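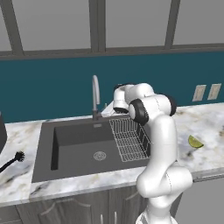

# The slow return of washing up by hand

Mi-kyung Min has washed dishes for a living, on and off, since she was in high school. She started in the back of a diner at 15, moved on to hotel kitchens, and now teaches a short evening class in Liltalside on running a small home kitchen. One full session of it is spent at the sink.

She was surprised when people asked for that session. The class was planned around knives, storage and cheap meals. But the students kept bringing up dishes. Some had moved into apartments with no dishwasher and no place to put one. Others owned a machine and had stopped using it. A few had never learned to wash a pan at all, and said so on the first night.

"They thought they were doing it wrong, and a lot of them were," Min says. "They ran the hot tap the whole time and used four times the soap they needed."

## What people get wrong

The most common mistake is starting with the worst item. A greasy roasting pan goes into the water first, and everything after it is washed in grease. The old order taught in home economics classes still works: glasses, then silverware, then plates and bowls, then pots. The water is changed when it turns cloudy or the suds are gone.

The second mistake is the running tap. Min has her students put the stopper in and fill the sink to a third. If the sink is a single large basin, she puts a plastic tub inside it and washes in that. The space beside the tub is for rinsing. People with double sinks have it easier, although double sinks are hard on anyone with a big stockpot.

The third is the sponge. She prefers a long-handled brush for nearly everything and a cotton cloth for glasses. A brush dries between meals and a sponge mostly doesn't. When a student insists on a sponge, she asks that it be wrung out and stood on its edge, and replaced often.

## The matter of the sink

Sinks have gone through their own changes. For years the standard in Liltalside apartments was a shallow stainless basin with a divider. The Bélanger building, put up two winters ago near the old freight yard, has deep single sinks in every unit, and tenants have strong opinions about them.

The good side is plain enough. A deep sink hides dirty dishes from the living room, and a sheet pan can lie flat in it. The bad side is felt in the lower back. A tall person washing at the bottom of a deep basin bends the whole time. One tenant solved this with a wooden rack that raises her wash tub by a few inches. Another washes sitting on a bar stool with his knees turned sideways, and says he has gotten used to it.

Stone counters bring their own chores. Marble marks easily when acid sits on it, so lemon juice, vinegar and tomato sauce need to be wiped up promptly. Min tells her students to keep vinegar away from it entirely and to use a few drops of dish soap in warm water. She also tells them to put a folded towel under any drying rack with metal feet.

## Drying

Min will talk about drying for as long as anyone lets her. Air drying is fine, she says, as long as air can get in. Plates should stand with a gap between them. Bowls should tilt so that water doesn't pool in the foot. Cups turned upside down on a flat mat trap steam and smell odd the next day.

Bundis, a housewares shop on the east side of town, stocks 13 kinds of dish rack. The owner says that the plain wire ones still sell best, and that customers come back for the folding ones after moving to smaller places. The racks with a built-in tray are popular at first. They're also the ones most often returned, usually by people who let the tray go too long without emptying it.

Knives are the exception to air drying. They get washed one at a time, wiped from the spine toward the edge, and put away. Cast iron is wiped and set on a warm burner for 2 minutes. Wooden spoons and boards are stood upright, never laid flat.

## The machine question

Dishwashers aren't going anywhere. A full load in a modern machine can use less water than the same load done under a running tap, and Min doesn't argue with that. She owns one herself, an old Stukon that came with her house, and fills it after big dinners. For a household of one or two people, though, it can take three days to fill, and by then every spoon is inside it.

Price matters too. One student was quoted 1,000 dollars for a new machine and the work of fitting it under an old counter. She bought a rack, a tub and two brushes and decided to look at it again in October.

Several of the students mention something else, which is that they don't mind the job. They listen to the radio – or they listen to nothing. One couple has split it for years, one washing and one drying, and they do most of their talking then. They tried a machine in a rental and found they went straight to separate rooms after supper.

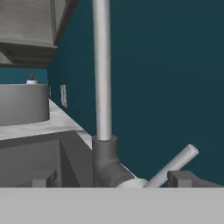

How hot should the water be for washing dishes by hand?

As hot as your hands can comfortably stand, which for most people means wearing rubber gloves. Hot water loosens grease faster and helps dishes dry with fewer spots. Start a little hotter than you like, since a full sink cools down quickly once cold plates go in. Dishes with dried egg or raw dough on them are better soaked in cool water first, as heat makes both stick harder.

Min's class meets again after the holidays. Students are asked to bring an apron and one pan they've given up on.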